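HSP 214 Textile Care in Lodging Operations
Unit 7: Towels, Table Linen and the Linen Cycle
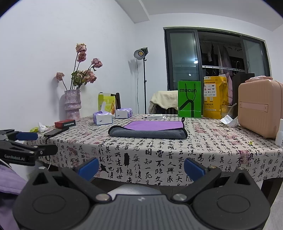
Figure 1. Folded towel in gray and purple on a printed tablecloth.

Instructor: Yolanda Zabala
Laboratory coordinator: Bradley Tunstall

Purpose of the unit

This unit covers the movement of textiles through a lodging property, from storage to use, collection, washing, inspection and return to the shelf. Students should already be familiar with the fiber groups presented in Unit 4. The reading for the unit is the chapter on terry fabrics in the course packet, together with the Cormier case.

1. Terms

Par level: the quantity of a textile item needed to supply every room once. A property that works at three par holds one set in the rooms, one in the laundry and one in storage.

Terry: a fabric with loops raised on one or both faces. The loops increase the surface available to take up water.

Ground: the flat woven base that holds the loops. Most tears begin in the ground or at the side hem.

Discard: an item withdrawn from guest use. Discards may be cut down for cleaning cloths if they are marked so that they cannot return to circulation.

2. Sorting and washing

Textiles are sorted by fiber, by color and by degree of soil. Dark and strongly colored towels are washed apart from white goods until the dye is known to be stable. Printed table linen is treated for stains before it reaches the washer, as heat from the dryer can set oil, wine and tea permanently.

Fabric softener should be used sparingly on terry. It leaves a coating on the loops and reduces the rate at which they take up water – a frequent cause of guest complaints about towels that are otherwise new.

Overloading is the most common operator error. Goods must be able to drop freely as the drum turns.

3. Folding and storage

A folding standard is chosen to suit the shelf. The fold should place the hems inside and present a single rounded edge to the front. Newly washed stock goes to the back or the bottom of the stack, so that all items wear at an even rate.

4. Case: the Cormier

The Cormier is a lodging house in Uvholm with a laundry on the premises. In October the management placed an order for 3,000 bath towels with Pevano, replacing stock of mixed age. Old and new towels were shelved together, and discards could no longer be traced to either group. The property later adopted a colored hem thread for each year of purchase.

Prepare written answers to the following:

Which records should have been in place before delivery?
How would you set the par level during the changeover?
At what stage of the cycle should discards be counted, and by whom?

Answers are limited to 2 pages and are due to Mr. Tunstall in Rukden Hall by June 22, 2026. Work submitted by e-mail will not be graded.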